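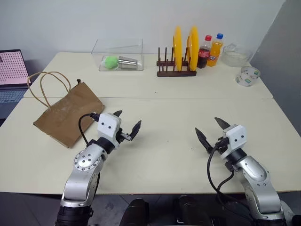

Page last changed: September

Section 3. Planning and budgeting for a two-arm tabletop station

Read this section before you place an order. It covers what a station needs apart from the arms themselves, how to set up the budget sheet, and the order in which to buy. Unpacking and mounting are in Section 4.

The instructions assume the Cenau two-arm layout, with both arms working over the same tabletop from one side. If you are planning a single-arm bench, skip steps 4 and 9.

3.1 Before you ask for a quote

1. Write down the tasks the station will do in its first 90 days. Use plain verbs: pick up, place in box, stand in rack, put in bag. Do not list tasks you might want later. Those go on a second sheet.

2. For each task, list the objects. The objects decide more of the budget than most buyers expect. A fuzzy ball and a steel cup call for different grip settings, and a clear bowl or a clear storage box is harder for most cameras than a painted one.

3. Check the heaviest object against the payload figure for the arm at full reach. Do this with the object filled. A full soda bottle held out over the back of the table is a much heavier job than the same bottle close to the base.

4. Decide whether each task needs one arm or two. If only one task on the list needs two, price that task separately and look at the figure before you go on.

NOTE: Payload on the data sheet does not include the gripper. Subtract the weight of the gripper, the wrist adapter and any cable carried on the wrist.

3.2 Space

5. Measure the room, then the doorway, then the route from the loading door. The arms ship in one long case each and the cases do not bend around corners.

6. Plan for two tables, a rear one pushed up against a front one. Use the front table as working space and the rear table for objects waiting their turn. Two smaller tables are cheaper than one deep one and can be replaced separately.

7. Choose a plain, light top on both tables. White or cream is suitable. Avoid gloss finishes and wood grain prints.

8. Put the rear table against a bare wall. If there is traffic on either side of the station, budget for a partition on that side. A gray office partition is enough to keep people out of the background of the camera view. It is not a safety guard.

CAUTION: A partition does not replace the risk assessment. If people will be within reach of the arms while they are powered, complete the assessment in Section 2 first and add any guarding it calls for to the budget.

9. Allow for both arms at full stretch, including elbows. Elbows swing out wider than the grippers on most reaches. Mark the swing on the floor with tape before you settle where the partition goes.

10. Leave slack in the gripper cables. Each cable has to hang in a loose curve through the whole range of the wrist. Order the longer cable if your supplier offers two lengths – the difference in price is small, and a cable that pulls tight will fail at the connector.

3.3 The budget sheet

Use four lines. Keep them separate even if one supplier is providing everything.

Line A: Arms, controllers and grippers.
Line B: Tables, partition, power and network.
Line C: Objects and consumables.
Line D: Spares and service.

11. Fill in Line A from the written quote, including freight and import charges. The price list alone is not enough.

12. Fill in Line B from your own facilities rates. The Ledley site was set up with 3,000 dollars on this line and spent 2,824. The largest single item was a new power circuit, so ask your electrician early.

13. Fill in Line C from the object list in step 2. Ordinary household goods are fine: plates, a dish rack, paper bags, storage boxes, bottles, packing tape. The Hostthorpe starter set cost 155 dollars from a local store. Buy at least two of anything that can break or crease. Paper bags wear quickly and the handles go first.

14. Fill in Line D. Include one full set of gripper fingers for each arm, one spare gripper cable and the yearly service visit. If the supplier offers service by remote connection only, find out who pays for shipping when an arm has to go back.

NOTE: Do not move money from Line D to Line A to reach a better arm. The Heywood station lost most of a quarter waiting for fingers that had been cut from the order.

15. Add the operator's computer. A laptop is enough for running the station if it has a wired network port or an adapter. Computers used for training models belong in a different budget.

3.4 Order of purchase

16. Approve the power work and the tables first.

17. Place the order for the arms once the power work has a completion date. Ask for both arms in one shipment and check that the controller firmware matches.

18. Order Line D at the same time as the arms. Fingers and cables ordered later often have a longer lead time than the arms did.

19. Buy the objects last, in the week before mounting. Keep the receipts and note the brand and size of each item, so that replacements match.

20. Hold the final payment until the acceptance run in Section 6 has been completed and signed.

CAUTION: Do not store arm cases on end, and do not stack anything on them while you wait for the tables. Damage from storage is not covered under the delivery terms.

If your quote is more than one quarter old, ask for a new one before you go to Section 4.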